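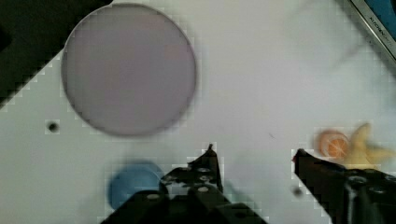 Wrist view of the tabletop, with both gripper fingers open.

Heriberto Betancur runs demonstration collection at Stero, a manipulation group in Pestanton. His team records people teleoperating a robot arm through short kitchen tasks, and the recordings train a grasping and placement policy. The current set holds 2,824 episodes, collected since March.

Betancur puts little weight on that total. "Episodes from one operator on one layout are close to duplicates," he said. "The loss goes down and the policy still fails when you move the plate."

Each layout is used for 3 episodes and then changed. Operators follow a printed sheet that specifies which items go on the table but leaves position and orientation to them. An earlier protocol fixed both. Of the 700 episodes recorded under it, 642 passed review, a rate Betancur considers too high. "The operators had memorized the motion. There were almost no corrections in the data, and corrections are what the model needs near contact."

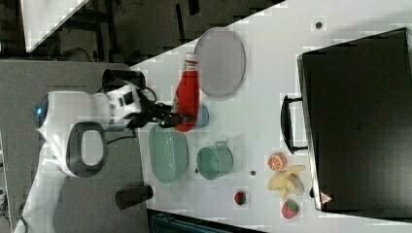

The gripper closed on a ketchup bottle during a tabletop session.

Xuelian Jiang handles review and labeling. She checks the wrist and external streams for time offset first, then marks the start of approach, contact and release. Software from Robichaud proposes the contact marker from gripper current. Jiang moves it by hand when the fingers touch a neighboring object before the target.

"A bottle next to a cup is a common case," she said. "The external view loses part of the cup. The wrist view may have it, or a finger may be covering it. I label from whichever stream shows the contact."

Failed grasps are kept if the operator recovers within the same episode. Episodes that end in a fault stop are stored separately and left out of training.

The next round moves to the Grandard site, with different tables and lighting. Jiang wants the label definitions frozen before then. Betancur would prefer to revise the release marker once more.

2023-12-18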